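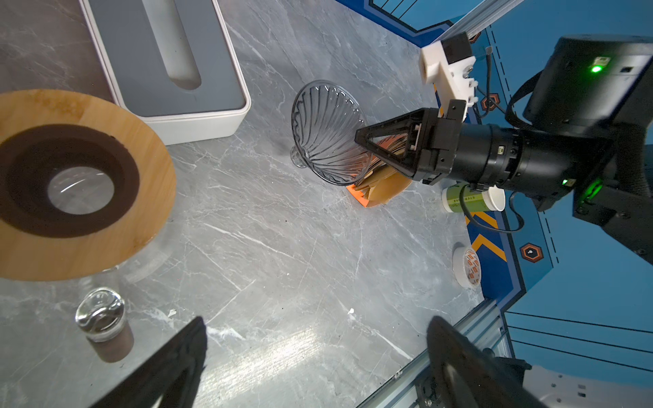

How do people buy a robot arm?

If you want a new bike, you might look in a shop, ask how much it costs and see if it is the right size. Buying a robot arm for work starts in much the same way. It takes longer, and a lot more people have to agree.

This page follows a café in Tultstead called Mamani. The café wants a robot arm to help make filter coffee. It has not bought one yet. First it has to make a plan.

Step one: write down the job

A robot arm does not know how to make coffee when it comes out of its box. Somebody has to work out every small part of the job first.

To make one cup of filter coffee, you need to:

put the stand in place
set the dripper on the stand
open out a paper filter and put it in the dripper
spoon in the ground coffee
pour hot water over it slowly
take the used filter away

You could do all of that without thinking much. For a robot, each line is a separate job. Some are easy. Picking up one paper filter from a stack is hard, as the papers are thin and like to stick together. Glass is hard too. It is slippery, it can break, and light shines through it, so a camera may not see the edges well.

The people at Mamani wrote the list on a big sheet of paper and put a star next to the jobs they thought a robot could do. They put a question mark next to the filters.

Step two: decide what kind of arm

Robot arms come in many sizes. The huge ones in car factories can lift an engine. A café needs a small one that fits on a table.

Three words help when you are choosing.

Reach means how far the arm can stretch. If the coffee jar is too far away, the arm cannot get it, however clever it is.

Payload means how much weight the arm can hold. A glass dripper is not very heavy. A full kettle is, and it gets lighter as you pour, so the arm has to cope with that as well.

Gripper means the part that holds things. Many grippers have fingers that open and close. Some have suction cups. A gripper that is good at holding a jar might be bad at holding paper.

Mamani also had to decide between one arm and two. With two arms, one can hold something still as the other works, like when you hold your paper with one hand and draw with the other. But two arms cost more, take up more room and must be kept from bumping into each other.

Step three: add up all the costs

A budget is a plan for spending money. The easy mistake is to write down the price of the arm and stop there. There are lots of other things to pay for:

the gripper, which is often sold separately
a strong table or metal rails to fix the arm to
cameras, so the robot can find things
cables and a computer
training for the people who will use it
spare parts
electricity
somebody to mend it when it goes wrong

Small things count too. Mamani set aside £700 just for brackets, screws, tape and spare glassware. They expect to break some glass at the start.

Brackets are the pieces that hold one part to another. A workshop with a 3D printer can make its own, and this can be cheaper than buying them. If the first one does not fit, you change the drawing and print it again.

Step four: measure the room

Robots need space. The café measured the corner where the arm would go and found it was 211 centimetres long. That is enough for a table, but they also have to leave room for people to walk past safely.

They checked these things as well:

Is there a plug socket close by?
Is the floor flat?
Where will the cables go so that no one trips?
Can the table be wiped clean?
Who can press the stop button, and can they get to it quickly?

Every work robot should have a way to stop it fast. At Mamani there will be a red button on the wall and the staff will all learn how to use it.

Step five: try before you buy

You would want to sit on a bike before paying for it. Companies that sell robots often let buyers see one working first. The café asked two sellers, Rurkuvham and Cindholm, for a trial.

For a trial, you bring your own things. Mamani will bring its own cups, jar, filters and dripper, because a robot that can lift a plastic block may not be able to lift a glass cone with ridges in it. They will not tidy everything into neat rows either. In a real café a cup gets knocked over, or a dripper ends up on its side, and the robot should be tested with that kind of mess.

During the trial, the staff will write down how many cups the robot makes, how long each one takes and how often a person has to help. Then they can compare the two sellers fairly.

Step six: say yes, no or not yet

After the trial, the café will look at its list, its budget and its test results. It could buy an arm. It could rent one for a few months and give it back. It could also keep making coffee by hand and save the money for a new oven. The decision is due in May.

Words to know

Budget: a plan for how money will be spent.
Gripper: the part of a robot that holds things.
Payload: the most weight a robot can carry.
Reach: how far a robot arm can stretch.
Rent: to pay to use something for a time without owning it.
Trial: a test to see how well something works.

Something to try

Choose a job you do at home, like making toast or feeding a pet. Write down every step. Put a star next to the steps a robot arm could do and a question mark next to the ones you are not sure about. Then make a list of everything you would have to buy.

Page last checked 2023-02-23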